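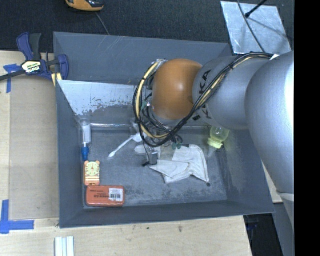
I had promised myself I wouldn't clap. I am a grown woman with a mortgage and a press badge, and I was standing in an industrial unit with a biscuit in one hand, watching a machine try to pick something up. And then it did, and I clapped so hard I lost the biscuit.

This was at the open day at Ikulberg, a small robotics firm that has spent the last few years on a problem so ordinary it's hard to describe at dinner parties. They want a robot to be able to reach into a bin of mixed-up stuff, take hold of one thing and put it somewhere else. My sister, when I told her where I was going, said, "Haven't they done that already?" I said I thought they probably had. We were both wrong, as I learned within five minutes of taking my coat off.

The doors opened at ten on 3rd July, and I'd expected something slick -- a stage, perhaps, and a man in white trainers with a microphone on his cheek. What I got was a car park, a hand-drawn arrow and Imogen Lockwood in a fleece, propping the fire door open with her foot. Imogen runs the testing side of the place. She used to pack parcels for a mail-order company when she was a student, and she still talks about it with real affection, the way other people talk about their gap year.

"You learn a lot about objects," she told me. "You pick up thousands of things a shift and you never once think about how. Then you come here and you have to think about how, all day, for years."

She took us through in groups. Mine was a mixed bunch: a couple of engineering students who knew all the right words, a retired bus driver called Mr El Khatib who knew none of them and asked the best questions, a mother with a boy of nine or so, and me with my notebook. We were shown the kitchen first (there was a queue for the kettle, so I think this was tactical) and then the workshop itself, where the arms are.

I'd like to tell you I wasn't a bit frightened, but an industrial robot arm is a serious piece of kit when you're close to it. The one we spent most of our time with is a KUKA, silvery, with a glossy orange dome at the wrist that my eye kept going back to. It has a great fat bundle of cables slung along it, black and cream and yellow, tied together and looping down over the hand. I had imagined robots as sleek things. From where I stood this one looked as if it had been dressed in a hurry by someone who was late for work, and I liked it much more for that.

Its job is to reach down into a big grey bin, open at the top and well scuffed inside, clamped at one corner. The table round it has blue tape stuck to it in crosses and corners, which gave the whole thing the feel of a school gym. And in the bin was the shopping. I call it shopping because that's what the students started calling it and it stuck. A crumpled white cloth thing a bit like a glove. A long-handled white brush. A see-through tube with a very blue cap. A bottle with a yellow-green collar, leaning up in the far corner. A red-orange box with a barcode label on top. And a little orange and cream creature with round ears and stripes, which the boy in our group fell in love with on sight and wanted the robot to choose first.

It didn't choose the creature first. There was a groan.

Shakuntala Pathak, who writes the software that decides what gets picked, came over to explain and ended up staying with us for most of the morning, which I don't think was in her diary. She has a lovely dry way of talking about the robot, as though it were a lodger.

"It doesn't know what a toy is," she said to the boy. "It doesn't know what anything is, much. It looks for somewhere it thinks it can get a grip. You'd like it to want the cute one, but it's looking for a good edge."

A box, she said, is a gift. Flat sides, square-ish corners, stays put when you touch it. If the whole world came in boxes she'd be home by three every day. Clear plastic is a different matter. Cameras that judge distance have a miserable time with anything you can see through, so a transparent tube can come out in the data as a hole, or a smear, or as nothing at all with a bright cap floating at one end. Shiny things are nearly as bad. And cloth, she said, and then just blew out her cheeks.

Mr El Khatib wanted to know what was so difficult about cloth. He'd been folding his own shirts for fifty years.

"Tell me what shape a glove is," said Shakuntala.

He held up his hand with the fingers spread.

"Now drop it on the floor. What shape is it now?"

He thought about it for a while and said, "Fair enough," and wrote something on the back of his parking ticket.

I had a go myself later on. They've got a second station where visitors can drive a smaller arm by hand with a sort of joystick, and the task couldn't be simpler: there are three wooden bricks, and you put them in a bowl. You get two minutes. I was very confident. I've been picking up bricks since before I could walk, and I have also, more recently, picked up a great many belonging to my nephews. Reader, I got none in the bowl. I got one of them onto the floor. The trouble is that you can see exactly where the thing is and you can see exactly where the gripper is and somehow there is always a bit of air between them that you hadn't budgeted for! The boy got all of them in and then asked if he could do it with his eyes shut.

Imogen was kind about it. She said that the best score of the morning had come from a nine-year-old and the worst from somebody's head of innovation, so I was in decent company somewhere in the middle. (I wasn't in the middle. I'd scored nought. But it was nice of her.)

Back at the big bin they'd started the proper run, the one on the printed programme, and by then the whole workshop had gathered. The idea was to show a round of 100 attempts over the day, with a running score on a whiteboard, failures included. I thought this was brave. Most demonstrations I've been to have been rehearsed to within an inch of their lives, and you come away knowing that a thing can be done once, in good light, by the people who made it. Imogen was firm on this. She'd been to a trade fair in Bomeneo one November where a rival's robot had performed beautifully for the crowd, and afterwards she'd stayed behind and watched it miss the same tin again and again while the staff packed up around it. She said it was the only part of the fair she'd learned anything from, and she decided then that if they ever opened their own doors, people would see the misses.

And there were misses. The arm came down over the cloth at one point, closed, rose up with enormous dignity, and was holding nothing whatsoever. It carried this nothing across to the other side, let go of it with great care, and went back for more. I have worked with people like that. Another time it pinched the very end of the brush and the whole thing swung round like a compass needle and dropped back in, and the students both said the same rude word.

But when it works, oh, it's a pleasure. There's a little pause above the bin that I came to look forward to, a sort of hover, and then down it goes between the other things, without knocking them, and up comes the one it went for. I asked Shakuntala what it was doing in the pause. I hoped she'd say thinking.

"Waiting for my code," she said. "I'm trying to make it shorter."

I'd have left it in.

Over lunch (sandwiches, a very good lemon cake, somebody's mum had clearly been involved) I asked the question I'd been saving up, which was the one about jobs. I didn't want to be the journalist who asks it, but Imogen had packed those parcels herself and I wanted to know what she thought. She took it seriously. She said there were parts of that job she'd have handed to a machine on her first morning: the bending, the same reach over the same tub, the ache in the shoulder that arrived by the second week and never quite went home. And there were parts she'd have kept, mainly the people. She said she didn't trust anybody who told her they knew how it would all shake out, and that included her own bosses. Their first customer is a returns depot out at Zandomden, where goods come back in every state you can think of, and she goes over there herself and stands at the tables with the staff to hear what they'd like taken off their hands. Mostly, they tell her, it's the lifting. I wrote that down, and I wrote down too that I'd only heard it from her. I'd like to hear it from them one day, and I've asked.

Mr El Khatib, who had been listening with his mouth full, said that when he started on the buses there were conductors, and he'd missed his conductor for years after they went. Then he went off to have another turn on the joystick.

I'd meant to leave at two. I had a train, and a cat, and a piece to write on garden sheds. But the run wasn't over and the clear tube still hadn't been picked up. It had become a bit of a thing by then. Every time the hand went down that side of the bin a hush fell over the whole room, and every time it went for something else there was a sigh, and after a while even the people who'd built it had stopped pretending to be neutral. Shakuntala was watching through her fingers.

When it finally went for it, it got the blue cap end. The tube came up crooked and everybody breathed in. It swung a bit. It stayed. The arm carried it over, in no rush at all, and set it down on the other side, and that's when I clapped and the biscuit went under the bench, where for all I know it still is.

The boy didn't clap. He turned to Imogen and asked if it could do the creature now. She said she didn't know, and did he want to stay and find out, and his mother looked at her watch and sat back down.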